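Labs & Workshops
June
By Hawi Sisay

Features | Reviews | Bench Notes | Back Issues

THE SOFT TOUCH
Two grippers, one arm and an afternoon of picking things up

Knut Lammers has a habit of squeezing things. Mugs, door handles, the foam on my microphone. When I arrived at the Isulix workshop he was pinching a roll of tape between two fingers and watching how it sagged. "You can feel when it's going to slip," he told me. "I want the arm to know that too."

Isulix tests grippers for small companies that can't afford to guess wrong. In June the contest was between the Dronder, a stiff parallel gripper with hard jaws, and the Plallport, a newer padded design. Both bolt onto the same arm, and swapping them takes 3 minutes if you don't drop a screw. (I dropped a screw.)

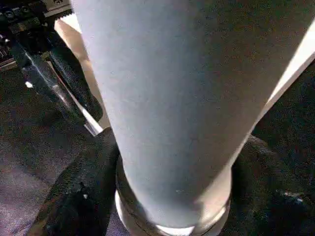

Round objects are where a gripper shows its manners, and I could have watched this part all day! Flat jaws touch a curve along a thin line, so any small twist can send the thing spinning. Padding spreads the contact out. Look at how the black fingers sit on either side of the pale blue-gray cylinder, right down at its narrow end, with the wider part rising away from them. That's a mean place to hold anything, all the weight up top, and it's exactly the sort of grip Lammers likes to try before he moves on to something easy.

The score sheet calls for 80 picks per gripper, with the arm speed turned up halfway through. The Dronder was quicker to close and landed in the same spot every time, which I admired more than I expected to. The Plallport took longer to settle, but it forgave a crooked approach. Out of the full run it lost 2 objects. The Dronder lost 22, nearly all of them round.

Then there's the wrist camera, which I'd been treating as an accessory. Lammers sees it the other way. A gripper with bad eyes is a clamp, he says, and he spends as long on exposure settings as he does on finger pressure. Bright edges next to dark glossy areas are especially hard on it, and big plain surfaces give the software very little to hang on to.

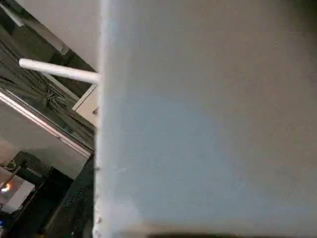
The wrist camera's view at close range: a pale panel, with a white rod reaching in toward its edge.

We talked about that problem until the coffee ran out. His current fix is to have the arm back off a little, look again, and compare the two views before it commits. It costs around a second per pick. He thinks he can halve that with a better controller, and he has a Janssen unit on the shelf waiting to be wired in.

I've asked to come back when it is. I'd also like another go at the screws.

COMMENTS

benchrat: Did you try the Dronder with stick-on rubber? We did that on ours and it helped a lot with bottles.

Hawi Sisay: Not this time, but Knut has some cut and ready to go.

mo_t: More on the two-view trick please. One second a pick is a lot on our line.

Previous | Next | Subscribe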